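Werkstattbuch Gelamow, August, Eintrag 14

Drucken | Als E-Mail senden

Heute früh habe ich mir endlich den Tisch vorgenommen. Die neue Unterlage ist jetzt die braune, matt und ohne Muster, und ich muss sagen, sie tut den Augen gut! Ute hatte ja lange für die graue geworben (liegt noch im Schrank, Fach 142), aber auf der grauen sah das Rosa vom Geschirr immer ein bisschen traurig aus. Auf dem Braun kommt es warm und freundlich heraus, und der Schatten vom Tellerrand bleibt schön weich. 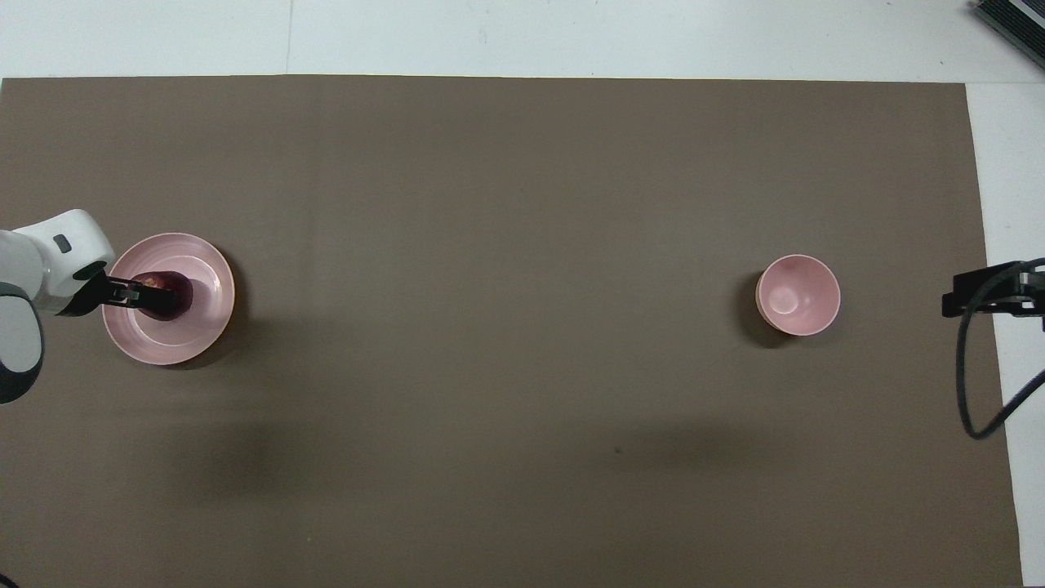 Dunkelrote Frucht über dem rosa Teller, Schälchen mit Abstand.

Teller und Schälchen passen im Ton gut zusammen, das freut mich jedes Mal wieder. Bernd findet den Teller zu flach für Obst – ihm rollt zu Hause angeblich alles vom Rand –, ich mag ihn gerade deswegen, und die Vertiefung in der Mitte reicht mir völlig. Das Schälchen bleibt vorerst leer. Ute möchte dort später Kirschen oder Nüsse haben, darüber reden wir noch bei einem Kaffee. Das Obst bitte weiterhin aus der Kiste Justlow nehmen und nach Feierabend in die Küche zurückbringen, damit es auch jemand isst.

Noch zur Unterlage: Sie deckt nicht den ganzen Tisch ab, ein weißer Streifen bleibt frei. Ich wollte erst nachschneiden, lasse es aber so. Krümel und Saftflecken sieht man auf dem Weiß sofort, und abgewischt ist schnell.
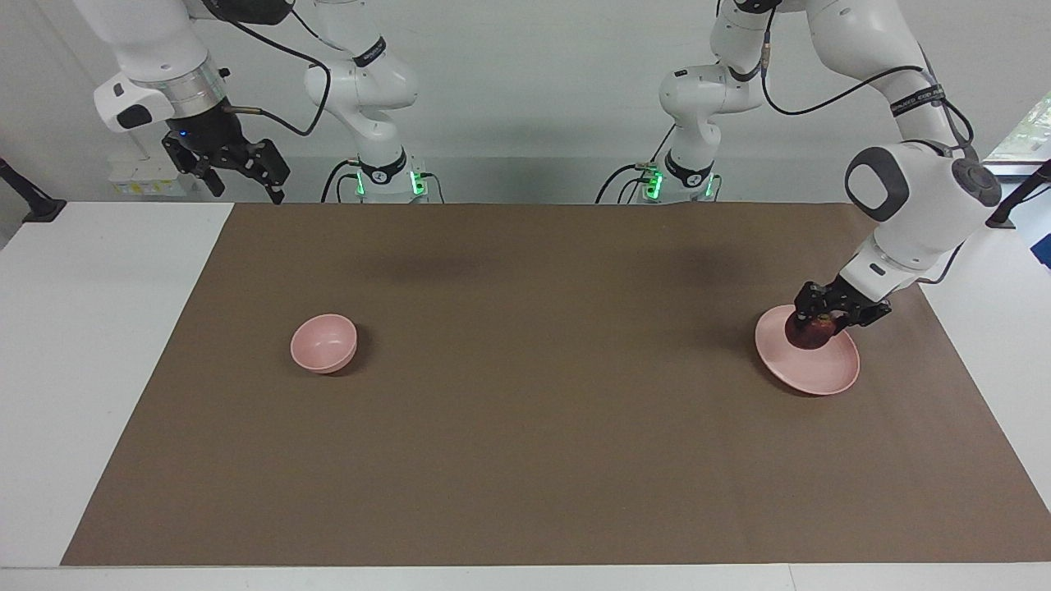

Offen / für morgen

– Bernd fragen, ob die Rolle Nr. 211 noch für eine zweite Unterlage reicht
– Ersatzteller im gleichen Rosa suchen, Ute schaut bei Marinescu
– Schälchen einmal weiter nach vorn stellen und vergleichen

Drucken | Als E-Mail senden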